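Can a Robot Do Your Chores Yet?

Machines and Work, Part 5
For readers aged 9 to 12

A chore is a job that has to be done again and again: washing plates, folding shirts, putting chairs back where they belong. Most chores are easy for people. A child can learn to push in a chair before learning to read.

Moving a chair is a useful test for a robot. It needs legs or wheels, arms, hands and a way to keep from falling over.

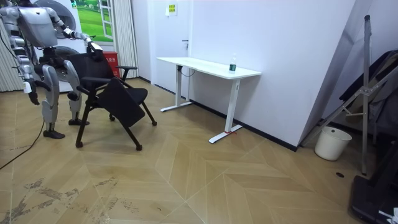
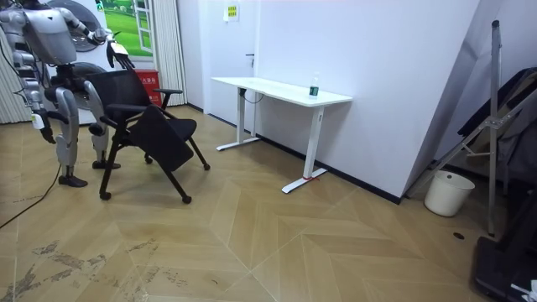
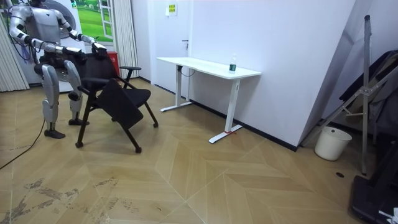 A humanoid robot and a chair with small feet or casters.

The short answer to the question in the title is: some chores, some of the time, in some places. The longer answer depends on what you mean by a robot, what you mean by a chore, and how often you are willing to let the machine get it wrong.

Machines that already do chores

Your home may have several chore machines in it. A dishwasher sprays hot water and drains it away. A washing machine turns a drum. A robot vacuum drives over the floor and turns when it meets a wall.

Each of these machines does one job. Each one also needs help. The dishwasher cannot pick up a plate from the table. The washing machine cannot find the sock behind the bed. A person does the first part of the job (collecting and loading) and the last part (unloading and putting away). The machine does the middle.

Engineers have found the middle part easier to build, and they have been building it for a long time. The first and last parts need hands.

What is a humanoid robot?

A humanoid robot is a robot shaped something like a person. Most have a body, two arms and two legs, although some roll on wheels. The idea behind the shape is simple. Houses and shops are built for people. Door handles are at the height of a person's hand, and stairs fit a person's feet. A machine with the same shape could, in theory, use the same doors, stairs and tools.

The shape also brings problems. A table with four legs stands still without any effort. A machine on two legs has to keep its balance the whole time, and it has to do this with motors. If the motors lose power, the robot can fall. Many humanoid robots stand with their knees bent, which lets the legs move quickly in either direction when the balance changes.

Why is a chair hard?

Think about what happens when you move a chair. You walk up to it, put your hands on the back and push. You probably do not think about any of it. A robot has to work through each step.

Step 1: Find the chair. The robot uses cameras or other sensors. A sensor is a part that measures something, such as light or distance. The robot's computer has to decide which part of the view is chair and which part is floor. Mesh is difficult, as some sensors see partly through it.

Step 2: Find a good place to hold. The top of the backrest is usually a good choice. An armrest may be loose. A folding part may swing down.

Step 3: Put the hand there. The robot has to know how far away the chair is. If it is wrong by the width of your thumb, the fingers may close on air, or the hand may bump the chair and send it rolling.

Step 4: Hold on with the right force. Too little and the hand slips off. Too much and something may bend or crack. Your skin tells you how hard you are pressing. Many robot hands have only a few touch sensors, and some have none.

Step 5: Push and walk at the same time. This is the hardest step. When you push a chair, the chair pushes back on you. For a robot on two legs, that push is enough to change its balance. If a caster catches on something, the push changes again with no warning. The computer has to notice and correct the legs in a small part of a second.

Step 6: Stop and let go. The robot has to decide that the chair is in the right place. It then has to open its hands without dragging the chair along.

A person who does this badly has a crooked chair. A robot that does it badly may be on the floor next to one.

Counting the tries

One good try does not show that a robot can do a chore. Engineers repeat the same job many times and write down each result. The number of good tries out of all the tries is called the success rate.

Suppose a test machine called the Mondari is told to move a chair to a table 2000 times. It does the job correctly 1621 times. Divide 1621 by 2000 and you get a little more than 0.81, or 81 out of every 100. On a spelling test that would be a fair grade. For a machine in a kitchen it is poor. If it put away 30 glasses with the same success rate, you could expect it to fail with five or six of them.

A dishwasher that failed that often would be sent back to the store. This is one reason robots that look good in a short video are not yet for sale next to the toasters.

Is a shop easier than a home?

Often, yes. A warehouse or a factory can be changed to suit the machine. The floor is flat. The boxes are the same size. Lines or markers can be added to show the robot where it is. People can be kept out of the area while it works.

Take a store we will call Rathore Hardware. Every night the same shelves need to be checked, and they are always in the same place. A machine on wheels could go up and down the aisles and report which shelves are empty. Machines of this kind are in use now. Filling the shelves is a different matter. A bag of nails, a broom and a glass lampshade all have to be held in different ways.

A home is harder again. No two homes are alike, and the same home is not alike on two days. The chair that was by the desk on Friday may have a coat, a cat or a bowl of cereal on it by Saturday. There are stairs, rugs and small children. A home robot has to be safe near all of them.

How does a robot learn?

There are three common ways, and many teams mix them.

Written rules. A programmer writes out each movement. This works well when nothing changes, as on a factory line.

Showing. A person guides the robot's arms, or wears special equipment that makes the robot copy each movement. The computer records what happened. After many recordings it begins to find the pattern.

Practice. The robot tries the job again and again and gets a score each time. A lot of this practice is done inside a computer model first — a fallen robot in a model costs nothing to repair. The trouble comes afterward. A real floor is more slippery, or less slippery, than the one in the model, and the robot has to adjust.

So which chores can be done now?

Working well in many homes: vacuuming open floors, mowing flat lawns, washing dishes that a person has loaded.

Working in tests, but slow or not reliable: folding towels, wiping tables, picking toys up off the floor, moving light furniture.

Not ready: cooking a full meal in a kitchen the robot has never seen, cleaning a whole bathroom, looking after a pet.

The lists will change. Chores usually move up one line at a time, and it can take years.

Try it yourself

You need a chair that slides or rolls easily, a pair of thick winter gloves and a partner.

Put on the gloves and close your eyes. Your partner gives you instructions, one short step at a time, such as "left hand forward" or "close fingers." You may do only what you are told. Try to move the chair to the table. Ask an adult to check first that there is nothing to trip over.

Write down how many steps it took. Then open your eyes, take off the gloves and move the chair the normal way. Compare the times.

Words to know

Actuator: a part that makes something move, such as a motor.
Caster: a small wheel that can turn in any direction.
Gripper: a robot's hand, with or without fingers.
Joint: a place where two parts meet and can bend or turn.
Sensor: a part that measures something.
Success rate: the number of good tries out of all the tries.

Next in this series: Part 6, How Does an Elevator Know Where to Stop?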